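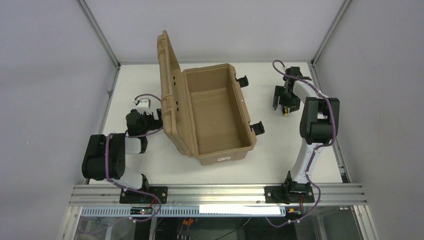 Gultimton Institute of Technology | Department of Mechanical Engineering | Ilura Manipulation Group

The count should stop when the lid is shut

Research on two-armed manipulation has settled into a habit of reporting one figure per task. An episode is marked as a success or a failure at a fixed time limit, the marks are averaged, and the average goes into the table. It is the view of this group that, for tasks involving hinged containers, the habit has begun to hide more than it shows.

Consider a toolbox with a lid and two latches. A policy that places a tool in the box and leaves the lid standing open has done something useful. A policy that knocks the box askew on its first movement has done nothing useful at all. Under the usual rule both receive a zero. A reader of the table cannot tell them apart, and neither can a student who has to decide what to work on next.

Our Dokton task set was first scored in this way. When the 874 recorded episodes were marked again by stage, with separate marks for placing the tool, closing the lid and fastening each latch, the order of the methods under comparison changed. The method that had led the table closed the lid reliably once the tool was in, but reached that point less often than its nearest rival. We had spent most of a term improving the wrong part of it.

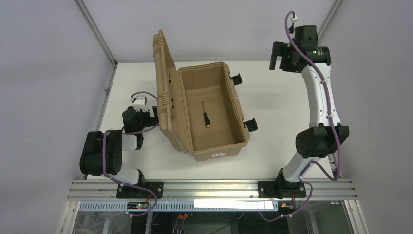

Irfan Ngui disagrees, and has asked that the objection be printed with the argument. Stage marks, in his view, invite authors to choose the stages after seeing the results, and a single strict figure at least cannot be divided until it flatters. He would keep the one number and publish every recording beside it.

The objection has force. Stages must be fixed in writing before the first episode is run, and for Dokton they were not; the second marking should be read with that in mind. The successor set, Drakos, will have its stages lodged with the department in October, before any evaluation begins. Publishing the recordings is also right, and we shall do so. It does not settle the matter, however. Few readers will watch 35 episodes for each method, and those who do will apply stages of their own, unstated and probably inconsistent.

We would therefore ask reviewers to accept slightly longer tables. The final figure should remain in the first column, where it can be compared with earlier work, and the stage marks should follow it in the order in which the task is performed.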